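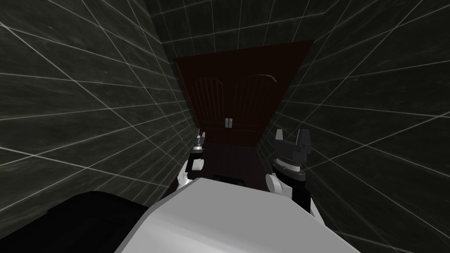
Savel is hiring remote operators for its Cundport site. Operators wear a headset and hold a controller in each hand, and they guide a two-armed robot through household and building tasks while the system records every movement. A large share of the work is done in simulation before it is tried on the real machine. One of the first tasks a new operator learns is the double door: the robot faces it down a tiled corridor with both arms up, and the operator has to bring a gripper to one of the two small silver handles, which sit close together near the seam. You work from the robot's own view, with its arms on either side of the door, and you judge distance from what you see there.

Posted Aug 14, 2022. Open until all positions are filled.

Position: Remote operator, demonstration team
Location: Savel, Cundport. On site only.
Hours: Full time or part time. Day and evening shifts.
Reports to: Neema Tanui, operations lead

What the job is

The team records demonstrations. A demonstration is one complete run of a task, from the starting position to the finish, done by a person controlling the robot. The recordings are used to train the software that will later do the same task without a person at the controls. The door set stands at 519 accepted demonstrations, and the target for that set is 1,000. After doors, the team moves on to drawers, light switches and carrying items from one room to another.

You will spend most of a shift at an operator station. A task card tells you which robot model to load, where it starts and what counts as done. You run the task, mark the run as good or bad, reset and run it again. Some cards ask you to use the left arm only, or to change your approach between runs so the recordings are not all alike. Expect to repeat a task many times in a day.

Operators who finish simulator training may also work in the lab next to the stations. There, some tasks are taught by hand: you hold the robot's arm and move it through the motion yourself while a second operator watches the screen and keeps a hand near the stop button. Lab work is always done in pairs.

Duties

Run assigned tasks by remote control, in simulation and on the real robot.
Mark each run honestly, including your own bad ones.
Write a short note when something goes wrong, such as a gripper passing through a handle or an arm stopping at a joint limit.
Keep your station calibrated. This takes a few minutes at the start of each shift.
Review runs recorded by other operators. Each run is checked by one person who did not record it.
Attend the weekly task meeting, where cards are changed or dropped.

What we look for

You do not need a degree or any background in robots. We have hired people from sewing shops, crane yards, dental labs and call centers. What matters is steady hands, patience with repeated work and the ability to follow a written card closely.

You must be 18 or older and able to work in a headset for up to 40 minutes at a time. Glasses are fine with our headsets. If you get motion sick in headsets, tell us when you apply. We have a few stations that use a flat monitor, and they can be used for most simulator tasks.

You should be able to read and write plain English well enough to fill in run notes. Experience with game controllers, remote-controlled equipment or 3D software is useful but not required.

Training

Training lasts three weeks and is paid at the full hourly rate. The first week is simulator only and is taught by Kheri Mutiso. You start with moving one arm to a point in open space, then both arms, then contact with an object. The door comes at the end of that week. Most people knock against the frame on their first tries, and those runs are not held against anyone.

In the second week you begin recording runs that may be used, with a reviewer going over each one with you. In the third week you choose whether to train for the lab as well. Lab training is run by Arif Sopacua and includes a safety test that must be passed before you touch the hardware. Operators who prefer to stay in simulation can do so – pay is the same.

Pay and conditions

The hourly rate is printed on the offer letter and discussed at the first interview. Evening shifts carry an added rate. Pay is by the hour and never by the number of runs. We tried a per-run bonus in March and ended it, as it led to rushed recordings that had to be thrown out.

Breaks are scheduled after each headset block and count as paid time. Headset pads are replaced for every operator, and you will be given your own set. There is free parking behind the building and a bus stop on the Didton line at the front gate.

Recordings contain controller and headset motion, the robot's camera view and your notes. They do not contain your voice or your face. Runs are stored under an operator number. You will be asked to sign a form that explains this before your trial session.

How to apply

Send a short letter and a list of your past jobs to Faraji Odera in the hiring office, and quote reference 473. Please say which shifts you can work and whether you are interested in simulator work only or the lab too. A cover letter of one page is plenty.

Applicants we want to meet are invited to a trial session of 90 minutes. It includes a short talk with Neema Tanui, a headset fitting and a practice run on two simulator tasks. You will be paid for the session whether or not you are offered a job. You can stop at any time.

Questions about access to the building, station height or adapted controllers can go to Tumaini Khaemba. Two of our current stations are set up for operators who use wheelchairs, and one can be run left-handed with a single controller.

We reply to every application within 10 working days.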